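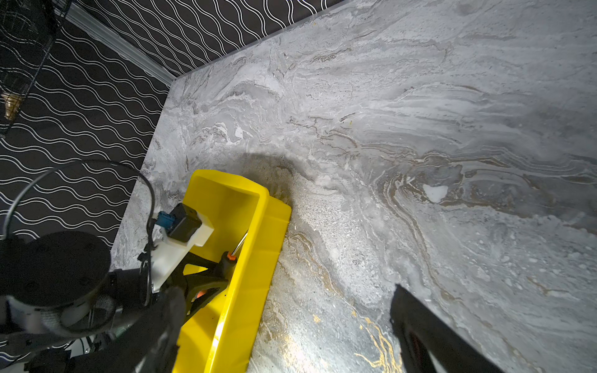 Wrist view over the marble-pattern top, with the black linkage finger in the yellow tray.

Riltent gripper kit, three months in a home build

I bought the Riltent two-finger kit for an arm I have been putting together in the spare room since April. The arm itself is a mix of printed parts and a secondhand Patex base. I wanted a gripper that could pick small hardware out of a tray and leave room for a camera at the wrist. This kit does most of that. It cost me $39 plus shipping, and the camera module was another $30.

Assembly took one Saturday. The instructions are a folded sheet with line drawings, and the drawings for the linkage are printed too small. I put one link in backward and had to take the whole finger apart again. All the screws are the same thread but come in 3 lengths, mixed in one bag. Sort them first.

The linkage finger is the good part of the kit. The triangular cutouts keep it light, and the orange fittings are easy to spot when you are checking whether anything has come loose. The play at the pivots was small when new and has grown a little. I tighten them every couple of weeks and that has been enough.

The flat finger is plain matte black and slides on polished parts. I glued a strip of thin rubber to mine for a while, then took it off because it picked up dust. Riltent sells a pad set, but it was out of stock both times I looked.

There is no camera mount in the box. I printed a bracket in white from the Vida files and needed to add a step to clear the linkage. The blue connector goes in from the side, so leave plenty of cable. My first cable was too short and pulled out whenever the wrist turned all the way. The longer one makes a wide loop that can catch on things, and I still have not found a clip I like. A mesh sleeve takes care of the wiring farther down the arm.

Trays matter more than I expected. Tall, glossy walls bounce light back into the camera, and the finger has to come in steep to clear the rim. I also get some washout on the countertop under the lamp. Turning the lamp down fixed more than changing the exposure did.

I have had one failure, a stripped servo horn in week 8. Riltent mailed a new one from Trurville without asking for photos — it took nine days.

Good: light, easy to get parts for, simple to take apart.
Bad: tiny drawings, slippery flat finger, no camera mount.

I would buy it again at this price. If you need to hold anything heavier than a handful of bolts, get something with a metal linkage.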